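**Old office tower, strip it or keep it?**

**visel_attic**, April 20, 2018

Hi all, I picked up a desktop tower from the Bretasico clearance in February (12 dollars, and the man even carried it to my car, bless him) and I've been dithering over it ever since. My plan was to pull the CPU, the RAM and the hard drive, give the case a good cleaning, and put it back together as a little file server for the family photos. We have almost 2300 of them and they're scattered everywhere!

What I like about these older office machines is how easy they are to work on once you lay them on their side. The drives sit in a metal cage, the colored latches tell you where to pull, and you can get at the memory slots without skinning your knuckles.
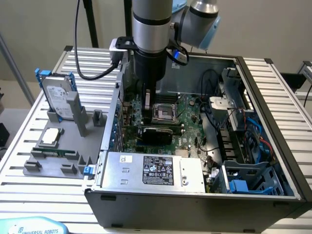 My one firm habit is that every part gets its own resting place as it comes out. I once put a processor down on a magazine and spent a whole evening straightening pins, so now it goes in a snug little pocket and stays there until I need it again.

So, would you bother, or just sell the parts?

**gohgoh62**

Bother! I have one of about that age humming away under the stairs and it's been a dear. Take the graphics card out, though. A file server doesn't need it, and your power bill will thank you.

**Fidov**

I'm going to disagree, sorry. By the time you've bought a new drive (please don't trust family photos to the old one) you're well on your way to a small secondhand box that uses far less power. Sell the RAM and recycle the rest.

**gohgoh62**

The RAM would fetch maybe 3 dollars, Fidov, and then it's postage and a trip to the post office. Fair point about the drive, I'd buy new there too.

**visel_attic**

Thank you both. I'm leaning toward keeping it, with a new drive, and I'll leave the card out if the board has its own video port. Does anyone have a favorite thermal paste? Mine has gone hard in the tube.

**Fidov**

Any fresh tube will do, a dab the size of a pea. And keep a second copy of those photos somewhere else, whichever way you go.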